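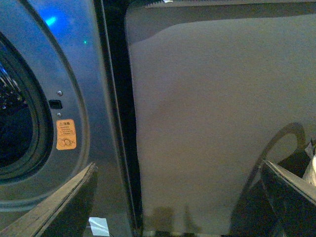

Mine are off the needles and they'd fit a bear, did I do something wrong? went one comment on the Bustis pattern page, and no, you didn't! Bustis slippers are supposed to look ridiculous before felting. They're knitted loose and floppy on size 11 needles, and all that extra room is what turns into thick, dense, wonderfully warm felt. If yours look like a pair of saggy boots, you're right on track.

Part 3: Felting your slippers

What you need

Your finished Bustis slippers, ends woven in
The Fludavby zippered mesh bag from the kit
The gauge swatch you knitted in Part 1
An old pair of jeans or a canvas tote, well washed and lint free
A small amount of regular liquid detergent (skip the wool kind for this one)
The paper foot template for your size
Two thick towels

Note: The kit comes with 300 yards of Tiletti yarn, which is plain untreated wool and felts beautifully. If you swapped in another yarn, check the label first. Anything marked "superwash" or "machine washable" has been treated so that it won't felt, and it will come out of the wash clean, soft and exactly as enormous as it went in.

Before you start

1. Felt your swatch by itself. Measure it, write the numbers on the chart on the back of your template, wash it hot, and measure it again. Swatches are fun, and you can use them as coasters afterward.

2. Check every woven-in end. Tug gently. A loose tail can leave a hole that felting will not close.

3. Baste the cuffs. Run a strand of cotton thread around each opening, loosely, and leave the ends hanging. Cuffs love to flare, and this keeps them in line.

4. If you used Sastry for the contrast stripe, drop a color catcher sheet into the bag too. Sastry reds and deep greens are gorgeous but they can bleed in hot water.

Felting

5. Put both slippers in the mesh bag and zip it all the way shut. Always felt the pair together, even if one looks bigger.

CAUTION: Never felt without the bag. Wool sheds a surprising amount of fuzz in hot water, and loose fuzz goes straight to the filter.

6. Load the bag and the jeans. The rubbing is what does the work, so give the bag some company. Towels are no good at this stage, as they leave lint that felts right into the slipper.

7. Choose a hot cotton cycle with a low spin. Add the detergent and start.

8. Let the cycle finish, then take the slippers out right away and look them over.
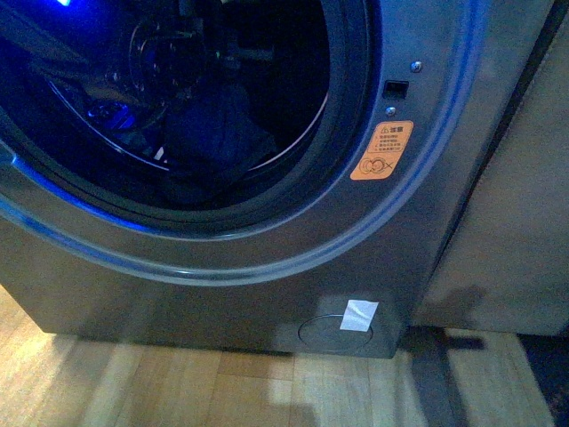

Felting happens slowly and then all at once, so it's tempting to sit on the laundry room floor and watch. Please do, I always do! Just don't expect the glass to tell you much about your stitches. Behind a dark porthole like this one, with deep blue light filling the drum, a gray slipper and a red one can look pretty much alike, and judging stitch definition is hopeless. Go by your swatch notes and by what you feel in your hands when the slippers come out.

9. Do the stitch test. Stretch the sole between your fingers. If you can still pick out single stitches, run another cycle. If the surface is fuzzy and closed, stop there.

10. Check against the template. The sole should match the line or sit just inside it. A touch too long is fine, as you'll see in Part 4.

Note: Two cycles is common and three is nothing to worry about. Soft water felts faster than hard water, and full loads felt faster than small ones.

CAUTION: Don't force the door to check partway through. Pause the machine, let it drain if it needs to, and wait for the lock to release. If your machine won't let you pause a hot cycle, pick a shorter program and repeat it.

Shaping

11. Roll the slippers in a towel and press hard with your knees. Don't wring them.

12. Put them on! Wet felt is like clay, and a few minutes of walking up and down the hall (over a dry towel, if you have nice floors) gives you a heel that's truly yours. Pull the cuffs level and pinch the toes round.

13. Take them off, stuff them with plastic bags and leave them somewhere airy. Slippers felted on Thursday evening are usually ready to wear by the weekend. Keep them off the radiator.

14. Snip out the basting thread once they're completely dry.

If one slipper comes out longer than the other, rewet the long one, put it back in the bag with the jeans, and run a short hot program. Check it as soon as the door unlocks.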